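Keeping Saved Recipes in Order

Kitchen tips by Marijke Vermeulen

For many years I saved recipes from the internet the same way I save buttons, in whatever box was near. I had bookmarks in two browsers, printed pages in a drawer and a long list in Breseo, the recipe manager which my sister installed for me. When I finally put everything in one place, in July, the counter showed 1,567 recipes. I had cooked maybe a tenth of them. The following tips are what helped me to bring this down to a collection I can use.

Save the text, not only the link

Recipe pages disappear. A small forum closes, a blog moves to another address, and then the link opens nothing. Copy the ingredients and the steps into your own file on the same day you find them. Write the name of the site and the name of the cook at the top, so you still know whom to thank.

Read the comments before you save

On a forum the best part is often under the recipe. If five people write that the cake needs more time in the oven, put this into your copy with a short note. I use square brackets for everything which is from me or from the comments, and I leave the original words as they were.

Change the measures one time

I grew up with grams, and my kitchen scale has a limit of 4,000 g, enough for any bread I make. When I save an American recipe, I weigh the cups the first time and write the grams next to them. Do not trust a converter for flour, it depends too much on how the cup was filled. For butter a converter is fine.

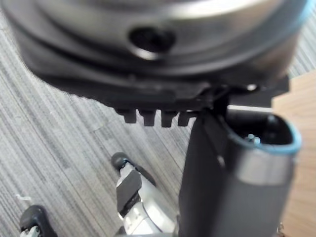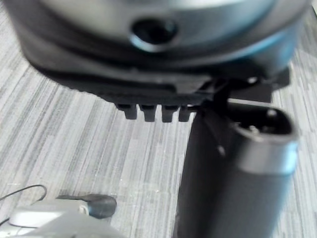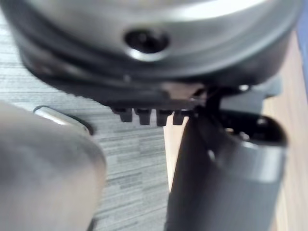 Use few categories

My first try had a category for every country and every vegetable, and I could not find anything. Now I have only these:

Weekday dinner
Soup and bread
Oven, sweet
For guests
Not tried yet

The last one is the most important. A recipe stays in "Not tried yet" until I have cooked it. I allow 100 recipes there, and if I want to add another one, I must first cook one or throw one away. I was strict with this for the first weeks and now it goes by itself.

Remove the doubles

The same banana bread is on many sites, with a different photo each time. Sort your list by name and open the ones which look alike next to each other. If the amounts are the same, keep the one with the clearer steps. Be careful with pancakes and pizza dough, there the small differences in amounts do matter.

Give each recipe a name you will search for

"The best ever creamy dream pasta" tells you nothing in November. I rename it to "Pasta, leek and cream, 25 min" or similar. The main ingredient comes early and the time comes at the end. My neighbor Esi Appiah puts the name of the pan instead of the time, and for her this works well, as she has a very small stove.

Keep a paper copy of your favorites

The tablet goes dark exactly when there is dough on both hands. I printed the ones we eat most and put them in plastic sleeves in a ring binder. Sleeves which open on the side are better than the ones open at the top, at least in my drawer. Large letters, one recipe on one page, and the oven temperature in the first line.

Make a backup

Most recipe programs have an export somewhere in the settings. In Breseo it is under Tools, then Save a copy. I do it on the first Wednesday of the month and send the file to my own e-mail address. If your program can export only in its own format, make also a plain text file, which you can open on any computer later.

Next month I will write about labels for the freezer.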